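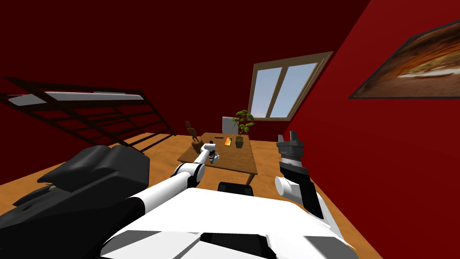 Room render with the black loft bed: dark red to the left and back, brighter red on the right, wood-coloured floor.

**1st July, Parnwood, paint bench**

Carrying on with hiding power of the reds. Two colours, both Plomosent matt emulsion, one deep and one bright. Question for this round is whether a tinted undercoat saves a finish coat, and if so which grey.

**Boards**

Lining paper glued to MDF offcuts, sealed, sanded, then a black stripe and a white stripe painted side by side down the length. 64 boards cut, which covers every combination with duplicates and leaves spares. Four edges had swollen where the sealer was thin. Put those with the spares.

Undercoats:

- none (straight on to the stripes)
- Drorner white
- Drorner light grey
- Drorner mid grey
- pink, made from the white undercoat with a little of the bright red stirred in

Film thickness is the thing that wrecked the last set, so everything today went on with the drawdown bar at 200 microns wet. Roller boards are a separate set and should not be averaged in with these. The roller puts down less than the bar, and unevenly, and its figures will look worse for reasons to do with the roller.

**Deep red**

Covers well. Over mid grey, the stripe edge is gone after the first coat in bench light and only just findable by the window. Second coat finishes it. Over white it needs the second coat and still looks thin at the stripe boundary while damp, then closes up on drying. No undercoat: black side reads darker through two coats, level at three.

Light grey and mid grey are hard to tell apart under this colour. Would use whichever tin is open.

**Bright red**

Much poorer, as expected from an organic red with little white in the base. Results by eye, dry, both stripes:

| Undercoat | Coats to hide stripe | Remarks |
|---|---|---|
| none | more than 4 | black stripe still plain, stopped |
| white | 4 | clean colour, slow |
| light grey | 3 | good match to the standard |
| mid grey | 3 | hides, but slightly dull |
| pink | 3 | warm cast, stripe faint at a low angle |

Mid grey does its job on the stripe, but the finished colour sits below the standard when the cards are held together. The difference goes away with a fourth coat, and at that point the undercoat has saved nothing. Light grey is the one to carry forward. I had put money on pink.

Note for anyone reading the table later: "hide" means I could not find the stripe at arm's length, facing the window. It is not a contrast ratio. The reflectance meter is still giving a drifting zero and I didn't trust it. White tile read differently before and after the run, with the same tile and the same spot. It wants recalibrating before the September boards or there will be no numbers for those either.

**Tin to tin**

Opened a second tin of the bright red halfway through the light grey boards. Batch 788, same as the first according to the lid. Settled harder than the first and took a long stir with the flat paddle. Drew one down beside the other on a sealed card. Wet, there is a visible step. Dry, none that I can see. Kept the card, marked on the back.

Should have boxed the two tins together before starting. Do that next time.

**Roller set**

Short-pile Michiels sleeve, the same sleeve throughout, washed out and spun between colours. Only the deep red done. It stippled on the first coat and flattened on the second. A few fibres shed on the first board, so that board is out. Washed the sleeve again before the next and had no more trouble.

Bright red roller boards not started. The undercoat on those was still tacky at the corners when I tried it with a thumb, and there is a thumb mark on the top one.

**Rub test**

Dry white cloth, light pressure, on the deep red boards from the previous set. Colour came off on the cloth from all of them, and polished marks were left on the matt surface. Damp cloth was worse. The bright red marks less but gives up just as much pigment. Neither would last beside a light switch without a clear coat over it, and the clear matt we have shifts the deep red darker. Not tried over the bright.

**To do**

- Bright red by roller over light grey and white only. Drop pink.
- Box all tins of one colour before opening a set.
- Meter: new zero, then read the white tile at start, middle and end.
- Clear matt over bright red, one board, half masked.
- More lining paper. Down to the end of the roll.
- Stripe boards are in the lower rack, deep reds to the left. Leave the faces uncovered until they have hardened.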